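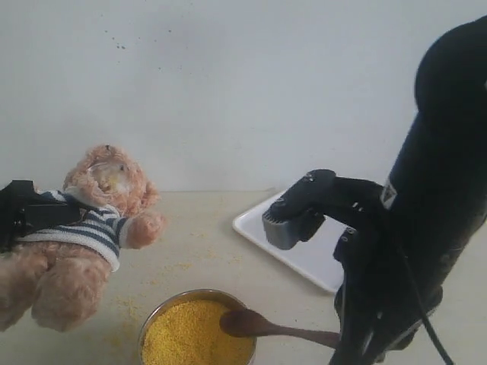 Can you build a two-armed robot in a shared workshop without an engineering degree? With patience and a neighbor who owns a good soldering iron, you can get pretty far.

I'm the proof, sort of. I teach middle school band, and for the past year I've been putting together a pair of arms at Flatik, the workshop over the old tile store in Ristumton. We named the whole rig Miris. Khang Vi came up with that one and I was too tired to argue (it was late, and we'd just stripped the same screw twice).

The hardest part so far has been grip. Metal parts are easy — they stay the shape they are! Soft things squash and slide, and a knitted sweater bunches up under the fingers in ways I never planned for. Our teddy bear in the navy and white stripes has become my favorite test piece for that reason. If I close the gripper too gently, he droops. Too hard and the motor starts to whine, and Marleny Sotelo yells at me from the laser cutter.

Then there's the bowl of yellow grain and the wooden spoon, which were Hortensia Carhuamaca's idea. She runs a bakery and has strong opinions about scooping. I wanted to practice with foam blocks and she told me foam blocks were boring, so now I sweep the table every night. You would not believe where that stuff gets to. I found some in my trumpet case in April.

Money-wise, I've spent $666 on top of the secondhand arms, mostly on cables, a better power supply and gripper pads. The pads are the bit I'd spend on again. My first set was printed in hard plastic, and I might as well have used two rulers.

Next up is getting both arms to share a job without bumping elbows. Roxana Arboleda has been rewriting my timing code, and she's deleted 144 lines of it so far, very cheerfully. We're in on Friday nights if you want to come watch. Bring a broom.

More from the workshop pages
A kiln controller from spare parts
Anselmo Flores and the six-string repair bench
Tello: a lawn mower that texts you
Which glue for which plastic?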